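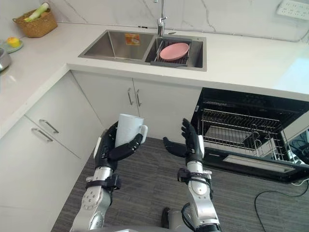 Kitchen and Break Area Inspection
Lokley Building, second floor
Inspected by: Ehsan Kazmi
Day: Wednesday, 7:30 a.m.
Work order: 1432

Marks used: OK, FIX (repair needed), N/A

Fire and exits

Extinguisher in place, gauge in green — OK
Extinguisher tag current — FIX
Last punch on the tag is August. Zutard has been called to service it.
Smoke detector tested — OK
Hall door closes on its own — FIX
Stops short of the latch. The closer is original to the building (1977) and has been adjusted twice already. Replace it this time.
Exit path clear — OK
Two cartons of paper towels were stacked in the hall. Moved to the supply closet during the visit.

Water and drains

Hot water temperature at tap — OK
Shutoff valves turn freely — FIX
Cold side is stiff. Do not force it. Cheema Plumbing to replace both valves on the same trip.
Trap and supply lines checked for leaks — OK
Drains run clear — OK
Ran water for 3 minutes on each side.

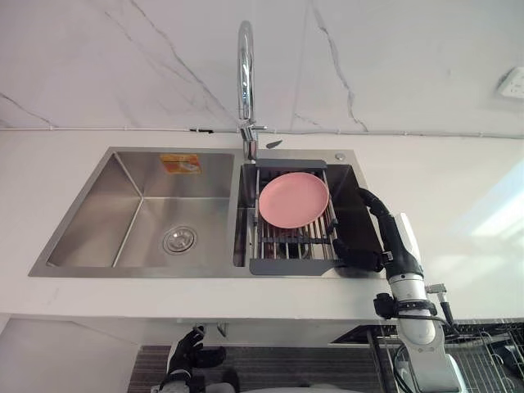

Cabinet floor under the trap — OK
Old stain at the back, dry to the touch. Same size as last time. Keep the drip tray there until the valves are done.

Electrical

GFCI trips and resets — OK
Breaker labels match — FIX
Breaker 2 is marked "copier" but feeds the refrigerator. Relabel.
Space heaters or extension cords in use — N/A

Appliances

Refrigerator holds temperature — OK
Door gasket is starting to split at the bottom corner. Still seals. Look at it again next quarter.
Microwave door and seal — OK
Griltlow dishwasher, door latch — OK
Dishwasher filter clean — FIX
Full of label scraps. Cleaned on the spot, but it should be on the weekly list and isn't.

Chemicals and first aid

Products in original containers — FIX
One spray bottle with no label. Thrown out.
Safety data sheets in binder — OK
First aid kit stocked — FIX
Short on burn gel and large bandages. Ordered.

Follow-up

The door closer and the extinguisher tag come first. Valve work needs the water off for the whole floor, so tenants should get notice the day before. I will recheck all FIX items once Cheema is finished and sign off on the same sheet.

E. Kazmi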